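Section 4. Fitting the Tevetti rod in a closet or alcove

Read this section through before you drill. You need a tape measure, a pencil, a level, a drill, a Phillips screwdriver and the small hex key from the bracket bag. If you are fitting the Killey wall sockets, the ones with a closed ring, go to Section 5.

The rod is 22 mm across and fits only the brackets packed with it. Older Gil brackets look the same from the front but are too shallow.

4.1 Measuring

1. Measure the width of the opening at the height where the rod will hang. Measure again at the back of the opening. Older closets are often narrower at the back.
2. Write down the smaller of the two numbers.
3. Take 2 mm off that number. The result is your rod length.
4. If the rod is too long, mark it with masking tape wrapped all the way around and cut through the tape with a fine-toothed saw. Leave the tape on until the cut is finished.
5. Sand the cut end lightly. Do not sand the outside of the rod.

Note: The cut end will be hidden inside the bracket. Keep the factory end for the side you see first when the door opens.

4.2 Marking the brackets

1. For coats and dresses, set the rod high enough that the hems clear the floor by at least 100 mm.
2. Mark the center of the bracket on the left wall, measured up from the floor and in from the front edge of the opening.
3. Use the level to carry the height across to the right wall. Do not measure up from the floor a second time. Floors slope.
4. Hold each bracket on its mark with the open side facing up and pencil through both screw holes.

If there is a shelf overhead, leave room to lift the rod out of the open bracket. The width of your hand is enough.

4.3 Fixing the brackets

1. Check for pipes and wiring behind the marks.
2. Drill the pilot holes. In drywall with no stud behind it, use the gray anchors. In wood, leave the anchors out.
3. Drive the top screw first, but stop a turn short of tight.
4. Straighten the bracket, drive the bottom screw, then tighten both.

CAUTION: Do not use the gray anchors in plaster over lath. They can pull out under load. Ask at a hardware store for anchors made for your wall.

4.4 Seating the rod

1. Wipe the rod with a dry cloth.
2. Slide any rings or hooks on now. The closed Sader rings cannot be added once the rod is up.
3. Hold the rod with one hand near each end. Lower the left end into its bracket, then the right.
4. Turn the rod until its best side faces the room.
5. Tighten the set screw under each bracket with the hex key. Stop when the rod no longer turns by hand. Going further will dent it.

CAUTION: For openings wider than 600 mm, fit the center support before hanging anything heavier than shirts. Heavy coats go close to the brackets.

4.5 If something is wrong

The rod rolls when you slide a hanger. The set screw is loose. Tighten both sides.

The rod will not drop into the second bracket. It is too long, or one bracket is twisted. Check the brackets before you cut again.

The rod sags in the middle. Take the clothes off, lift the rod out, give it a half turn and fit the center support.

Hangers squeak. Rub a little plain candle wax along the top of the rod and buff it off.

4.6 Cleaning

Dust with a dry cloth. For marks, use a damp cloth and dry the rod straight away. Do not use furniture polish, which makes hangers slide to one end.

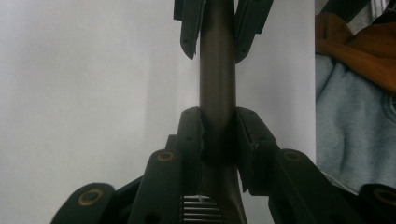

Anjani Gunawan
Technical writer, closet fittings

The dark brown finish has a slight gloss. Wipe lengthwise so streaks don't show, and store spare lengths upright in their sleeves.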